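Fluson 1.3 patch: co-op career is in!

Posted in Fluson > General 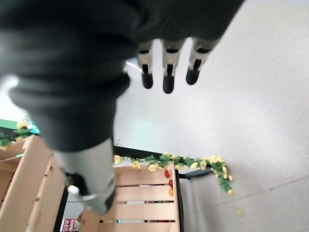 Three fingers, black tips.

utdale_tove
Just finished the April patch notes and I'm so chuffed. Co-op career at last, 8 new tracks, and you can carry your old save over (mine's at 133 hours, so phew!). Anyone been on yet?

bjartur_h
Played until 3 in the morning. The night stage at Talden is brilliant, loads of elevation and a proper nasty hairpin before the bridge.

Gunnlaugsson
Tracks are lovely, but I don't get the fuss about co-op. Only the host keeps the prize money. That's half a mode.

utdale_tove
Guest gets the parts though! We came away with a gearbox and two sets of tyres last night.

Gunnlaugsson
Parts you could buy for 50 credits.

asger_l
Bit harsh. I've wanted to do a season with my brother for years and it's great fun, money or no money. Handling in the wet feels better too.

bjartur_h
Wet handling is the same, Asger, it's not in the notes.

asger_l
Feels better to me! Anyone up for Talden at 8 tonight? Room for one more.

utdale_tove
Me please!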